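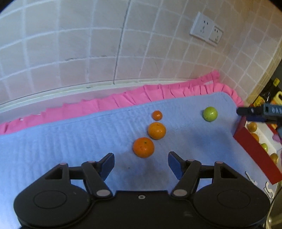
# 골 매트 (하늘색) / 비품 번호 186

몬드사이드(Mondside) 공유주방 조리대용 매트입니다. 표면에 가는 골이 나란히 나 있고, 귤처럼 둥근 과일을 올려놓고 고르거나 씻은 것을 잠시 내려놓을 때 씁니다. 벽 쪽 조리대에 깔아 두며 예약한 분은 별도 신청 없이 쓸 수 있습니다. 집이나 행사장으로 가져가려면 대여 신청이 필요합니다.

## 기본 정보

| 항목 | 내용 |
|---|---|
| 품명 | 골 매트 |
| 공급처 | Palico |
| 색 | 하늘색 |
| 비품 번호 | 186 |
| 놓는 곳 | 타일 벽 앞 조리대 |
| 주방 내 사용 | 무료 |
| 외부 대여 | 하루 1000원 |
| 반납 마감 | 22시 |
| 관리 담당 | Kevser Akbulut |
| 대여 접수 | Haruto Chiba |

## 쓰임새

가장 많이 쓰는 작업은 과일 고르기입니다. 귤은 크기별로 나누고, 초록색 감귤류는 귤과 떨어뜨려 한쪽에 둡니다. 골이 있는 면에서는 과일이 맨 상판 위에서보다 덜 구릅니다. 그래도 살짝 건드리면 움직이므로 가장자리에 바짝 붙여 놓지는 마세요.

그 밖에 이런 때 씁니다.

- 씻은 과일이나 채소의 물기를 뺄 때
- 그릇과 컵을 엎어 둘 때
- 포장하기 전에 과일의 꼭지와 껍질 상태를 볼 때
- 아이들 수업에서 자리를 구분할 때
- 행사용 과일을 접시에 담기 전에 늘어놓을 때

골 사이로 물이 조금 흐르지만 따로 받아 주는 턱은 없습니다. 물이 많이 나오는 재료는 체에 밭친 다음 올려 주세요. 채소를 데쳐서 바로 쏟아 놓으면 물이 조리대 앞쪽으로 흘러내립니다.

## 이렇게는 쓰지 않습니다

매트를 도마로 쓰지 마세요. 칼자국이 생기면 그 틈에 과즙이 남고, 나중에 솔로 문질러도 잘 빠지지 않습니다. 과일을 반으로 자르거나 껍질에 칼집을 넣는 정도의 간단한 작업도 도마에서 합니다. 도마는 개수대 아래 칸에 세워 두었습니다.

불에서 내린 냄비나 팬도 올리지 않습니다. 냄비 받침은 Gronell 선반 맨 위 칸에 있습니다. 오븐과 식기세척기, 건조기에도 넣지 마세요.

반죽을 밀 때도 맞지 않습니다. 밀가루가 골에 끼고 반죽 바닥에 줄무늬가 찍힙니다. 반죽용 판은 비품 목록에서 따로 찾을 수 있습니다.

## 깔고 쓰는 법

1. 조리대를 마른행주로 닦습니다. 상판에 물이 남아 있으면 매트가 미끄러집니다.
2. 골이 있는 면이 위로 오게 펼칩니다.
3. 말아 둔 자국 때문에 끝이 들리면 반대 방향으로 한 번 말았다가 다시 폅니다.
4. 뒤쪽에 두른 분홍색 주름 천이 매트 밑으로 들어가지 않았는지 봅니다.
5. 재료를 올립니다. 무른 것은 손이 덜 가는 뒤쪽에, 바로 담을 것은 앞쪽에 둡니다.

여럿이 같이 쓸 때는 한 사람이 고르고 다른 사람이 담는 편이 편합니다. 매트 양쪽에서 동시에 손을 뻗으면 과일을 자꾸 건드리게 됩니다. 상자에서 한꺼번에 쏟지 말고 조금씩 꺼내 주세요.

## 분홍색 주름 천

매트 뒤쪽과 왼쪽에 두르는 장식 천입니다. 매트와 한 세트로 산 것은 아니고 Wysocka에서 따로 들여왔습니다. 과일을 놓았을 때 배경이 밝아 보여서 판매용 사진을 찍는 분들이 자주 찾습니다.

천이 필요 없으면 걷어도 됩니다. 걷은 천은 접지 말고 주름 방향대로 느슨하게 말아 서랍에 넣어 주세요. 귤즙이 묻었을 때는 찬물로 먼저 헹구고, 그날 이용 기록지에 적어 두면 담당자가 세탁합니다. 다림질은 하지 않습니다. 주름이 눌려서 다시 살리기가 어렵습니다.

외부 대여에는 천이 포함되지 않습니다. 같이 빌리려면 신청할 때 비고란에 적어 주세요.

## 설치 위치와 콘센트

매트가 놓이는 조리대 뒤는 베이지색 사각 타일 벽이고, 오른쪽 위에 흰색 2구 콘센트가 있습니다. 저울이나 포장용 소형 기기를 쓸 때 여기에 꽂습니다. 전선은 매트 위로 가로지르지 않게 벽을 따라 돌려 주세요. 젖은 손으로 플러그를 만지지 말고, 매트를 물로 닦을 때는 꽂아 둔 기기를 먼저 뺍니다.

전기포트와 전기 그릴은 이 콘센트에 함께 꽂지 않습니다. 열이 나는 기기는 맞은편 작업대에서 사용해 주세요.

타일은 물걸레로 닦을 수 있습니다. 아래쪽 타일의 짙은 자국과 벽에 세로로 길게 난 줄은 저희도 알고 있으니 따로 신고하지 않으셔도 됩니다. 자국을 지운다고 철 수세미를 쓰면 표면이 상합니다.

## 세척

쓰고 나면 매번 닦습니다. 미지근한 물 200ml에 주방용 중성세제를 한 방울 풀고, 부드러운 솔로 골을 따라 문지릅니다. 골을 가로질러 문지르면 찌꺼기가 옆 골로 밀려 들어갑니다. 헹군 뒤 마른행주로 앞뒤를 눌러 닦고, 건조대에 걸쳐 말립니다.

귤껍질에서 나온 기름은 물만으로는 잘 지워지지 않습니다. 세제 푼 물을 묻혀 잠깐 두었다가 닦으세요. 표백제와 아세톤은 쓰지 않습니다. 하늘색이 얼룩덜룩하게 빠집니다.

매트에 거뭇하게 번진 자국이 있습니다. 사용에는 지장이 없고, 이 자국 때문에 청소비를 받지 않습니다. 새로 생긴 얼룩은 위치를 기록지에 적어 주시면 됩니다.

매주 목요일 오전에는 담당자가 매트를 걷어 뒷면까지 세척합니다. 그 시간에 예약한 분은 예비 매트를 쓰게 되며, 예비품은 색이 다를 수 있습니다. 사진 촬영 때문에 꼭 하늘색이 필요하면 다른 시간으로 잡아 주세요.

## 보관

완전히 마른 것을 보고 나서 골이 바깥으로 오게 맙니다. 고무줄 대신 천 끈으로 묶습니다. 접어서 넣으면 접힌 선이 오래갑니다. 위에 무거운 그릇을 쌓지 마세요. 창가 선반도 피합니다. 햇빛을 오래 받은 쪽만 색이 옅어진 적이 있습니다.

다음 팀이 바로 이어서 쓰는 날에는 말지 않고 깔아 둔 채로 넘겨도 됩니다. 이때도 닦는 것까지는 먼저 쓴 팀이 합니다.

## 외부 대여

주방 입구의 신청서에 이름과 연락처, 쓰는 날, 용도를 적어 Haruto Chiba에게 내면 됩니다. 대여료는 하루 1000원이고 받을 때 냅니다. 2월에는 수업이 몰려 있어 외부 대여를 받지 않습니다.

반납은 빌린 날 22시까지입니다. 문이 닫혀 있으면 입구 옆 반납함에 넣되, 젖은 매트는 넣지 마세요. 늦을 것 같으면 미리 연락 주시고, 다음 예약이 없으면 하루 연장할 수 있습니다. 연장한 날의 대여료는 반납할 때 받습니다.

찢어지거나 칼자국이 깊게 난 경우에는 같은 제품의 구입가를 받습니다. 오래 써서 골이 닳거나 색이 바랜 것은 빌린 분이 부담하지 않습니다.

## 자주 묻는 내용

**과일을 매트에 그대로 올려도 되나요**
껍질째 다루는 과일은 그대로 올립니다. 깎거나 자른 과일은 접시나 쟁반에 담아 주세요.

**과일을 올려 둔 채로 밤을 넘겨도 되나요**
안 됩니다. 남은 과일은 가져가거나, 이름을 적어 바구니에 담아 두세요. 이름이 없는 것은 다음 날 아침에 치웁니다.

**크기에 맞춰 잘라 써도 되나요**
비품이라 자를 수 없습니다. 좁은 자리에 쓸 때는 한쪽 끝을 말아 두고 쓰세요.

**매트만 살 수 있나요**
저희는 판매하지 않습니다. 구입은 Palico에 문의해 주세요. 색상과 재고는 저희가 확인해 드리기 어렵습니다.

**매트가 자꾸 밀립니다**
상판의 물기를 닦고 다시 까세요. 그래도 밀리면 뒷면에 세제가 남아 있는 경우가 많으니 뒷면을 헹궈서 말린 뒤 씁니다.

## 함께 찾는 비품

- 과일 바구니
- 물 빠짐 체
- 포장용 저울
- 반죽용 판
- 냄비 받침 (Gronell 선반 맨 위 칸)

상태가 이상하거나 매트가 제자리에 없으면 이용 기록지에 비품 번호 186을 적고 Kevser Akbulut에게 알려 주세요.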